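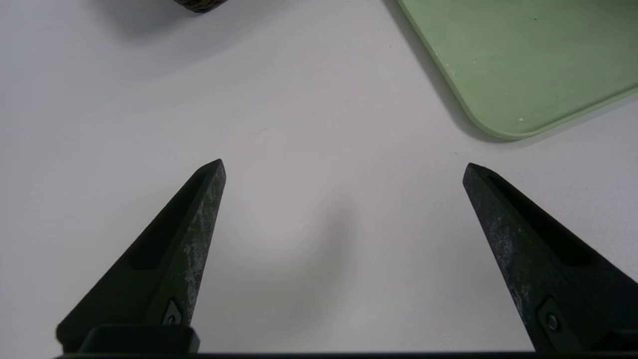
Drerudo is a tabletop robot arm with a two-finger gripper, designed and built in a shared workshop by a small group of hobbyists led by Gerrit Van der Merwe. It was made for sorting and moving small household items on a bench and carries a camera at the wrist, looking out along the fingers. The fingers are black, taper to narrow tips and have a long recessed slot in the upper surface of each. With use they pick up greyish-white scuffs, most of them along the edges, and the builders have never painted or polished these out. The name is usually applied to the arm, the gripper and the control software together.

Contents Background Construction Gripper Work surface Software Operation Variants See also

Background

Van der Merwe began the project in his garage after giving up on a second-hand arm he had bought to learn on. The first version had a single moving jaw closing against a fixed plate. It could hold a matchbox but pushed most round things away before it got a grip on them. Dumisani Swanepoel, who had a bench in the same workshop Van der Merwe later joined, redrew the jaw as a matched pair of fingers, and the present layout dates from that redesign.

Pravesh Shezi joined for the wiring and wrote most of the motor code. Sille Laxdal took over the camera and calibration work in November of the following year. The arm has been taken apart and put back together many times since, and few parts of the garage version remain apart from the base plate and one of the shoulder brackets.

Construction

The arm has a heavy base clamped to the bench, a shoulder, an elbow and a wrist that both tilts and turns. The joints are driven by hobby servos bought in two lots, and the later ones are slightly quieter than the earlier ones. The links are printed plastic. Swanepoel tried aluminium channel for the forearm but went back to plastic when the extra weight made the elbow sag at full reach.

Wiring runs along the outside of the arm in a fabric sleeve. An early attempt to route it inside the links was dropped after a cable pinched at the elbow and took out the controller board. The replacement board sits in a plastic lunch box screwed to the side of the bench, with the lid left off in summer.

The maximum load is 200 grams with the arm half extended. At full reach it is a good deal less, and the group does not give a figure.

Gripper

The two fingers mirror each other and open into a wide V. Each is fastened near its base with metal hardware and can be taken off without dismantling the wrist. The slots in the upper surfaces reduce weight and give a place to seat a strip of rubber, although the arm is often run without the strips.

The fingers are treated as a wearing part. Shezi keeps a set of printed spares in a jar and fits new ones when the tips no longer meet evenly. Tip shape has changed 9 times according to the build log, with most of the changes too small to notice. A broad, flat tip was used for a while and was good with cloth but poor with anything small, and it blocked too much of the camera's view. The current narrow tip is slightly blunted so that it does not dig into the bench.

Work surface

The arm works over a plain white tabletop. The original bench top was bare timber, and the software regularly took knots and stains for objects. White solved most of that, although soft shadows from the gripper still cause the occasional false detection and Laxdal added a correction for them.

Items are sorted into shallow trays with rounded corners. The software finds a tray by its colour and the line of its rim, so a tray can be moved between runs without entering a new position.

Software

The control program is called Jatham. It runs on an old laptop and was written by Shezi, with the vision section by Laxdal. It has two modes. In manual mode the operator drives each joint from a game controller, and in recorded mode the arm repeats a saved path with small adjustments from the camera.

Calibration takes 28 readings across the table and must be repeated whenever the wrist has been removed. Fabian Zwahlen, a later contributor, wrote a shorter routine for use after a finger change only.

Operation

The arm is switched on with the fingers open and clear of the table. It moves to a raised rest position, then waits for a command. Users are asked to keep sleeves and cords away from the elbow, and there is a stop button on the front edge of the bench.

Variants

Zwahlen's version, Flindia, uses the same fingers on a shorter arm and is meant for a kitchen table. A third version with a sliding base was started and is unfinished.

See also

Jatham (software)
Flindia
Hobby servo
Parallel gripper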